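桌面收纳整理串，写给家里有泡沫字母和彩色餐盘混放的人。只讲分类和摆放，不讲美学。

1/
起因：Mitley 的活动桌和餐桌是同一张。泡沫字母用完不收，盘子拿出来没地方放，每次开饭前先要清一遍桌。六月把流程重写了一版，下面是目前在用的。

2/
先说台面。棕色哑光覆面，铺的时候没有完全拉平，有轻微褶皱。对盘子没影响，对小号泡沫字母有影响：字母薄，边缘压在褶上会翘，用手掌扫的时候容易漏。现在改成用硬卡片贴着台面推，从远端往近端，一个方向推到底。

3/
顺序固定：先字母，后盘子。反过来做过，字母会被盘底压住，端起盘子时才发现，等于返工。

4/
字母不按字母表分。试过 26 格的盒子，找格子的时间比捡的时间长。现在只分 2 盒：元音一盒，辅音一盒。拼词的时候元音用得最频繁，单独放够用了。

5/
盘子按颜色认，不按尺寸认。浅绿、蓝、粉桃色各一只，盘型差别比想象中大，叠放前要看盘沿。

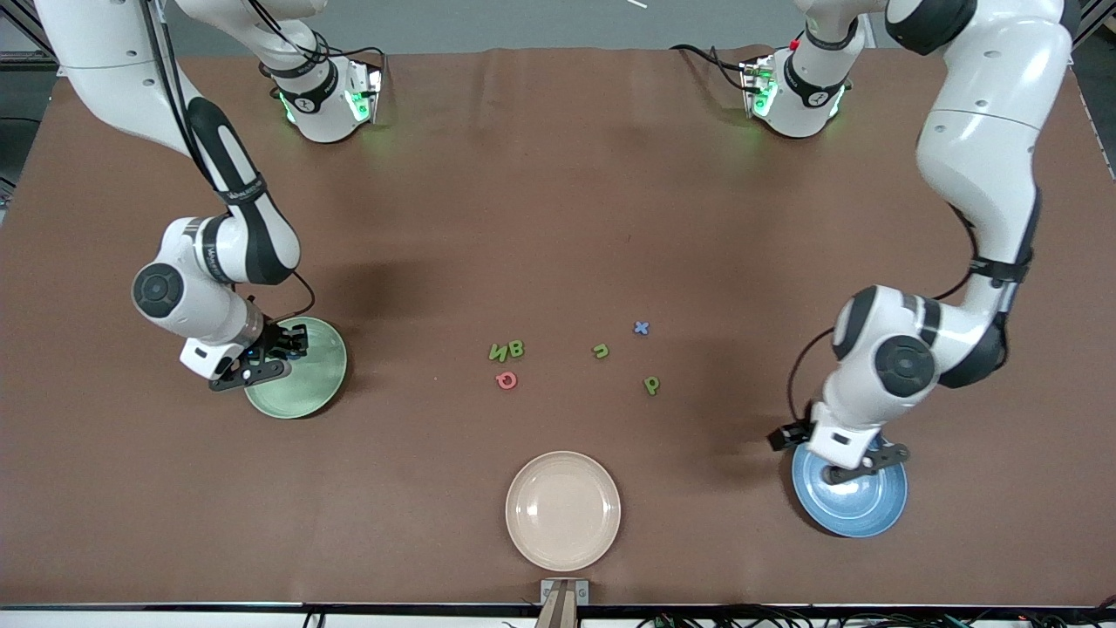 浅绿、蓝、粉桃色三只盘子与散放的泡沫字母，2025-06-27

6/
盘沿说明：
浅绿：圆形，浅盘，盘沿略微隆起。
蓝：釉面有光泽，带细小斑点，边缘一圈颜色更深。
粉桃色：盘沿宽而平，盘心浅。
宽平沿的放最下面，另外两只往上叠。理由是宽沿受力面大，取的时候手指也有地方托。

7/
拿盘子一律拿沿，不要拇指按进盘心。刚洗过的盘子按盘心会留指印，有光泽的釉面尤其明显，还得再擦一遍。

8/
盘与盘之间垫一层毛毡。用的是 Garach 的裁切毡片，厚 2 毫米。再厚叠起来会晃，再薄隔不住盘底那圈没上釉的圈足。圈足磨釉面是慢性的，等看见划痕已经晚了。

9/
泡沫字母的清洁：温水加一点中性洗涤剂，泡 20 分钟，捞出来平铺在网架上。不要拧，拧过的字母笔画会变形，细的那几个（I、L、T）最先坏。不要用吹风机热风。没干透不要进盒，盒子是密封的。

10/
盒子是 Alteck 的，单个容量 400 毫升，卡扣盖。两盒都没装满，留余量是故意的，盖子不用压。标签贴侧面，贴盖子上一换盖就乱。

11/
有人问为什么不干脆把字母和餐具分到两张桌。地方不够，只有一张。另外桌沿那条深色窄边刚好当界线用：收拾的时候所有东西不越过它，推字母的卡片推到它前面停，改用手捡。

12/
待办：覆面重新铺一次，先从中间往两侧赶平再固定边缘。计划十月做，之前先这样用。毡片要再裁一批，现有的边角开始起毛了。

13/
补充一条回复里问到的：字母缺了怎么办。缺的不单独补，登记在盒底的纸条上，攒到一定数量再整套换。不同批次的泡沫厚度不一致，混在一起拼词时高低不平。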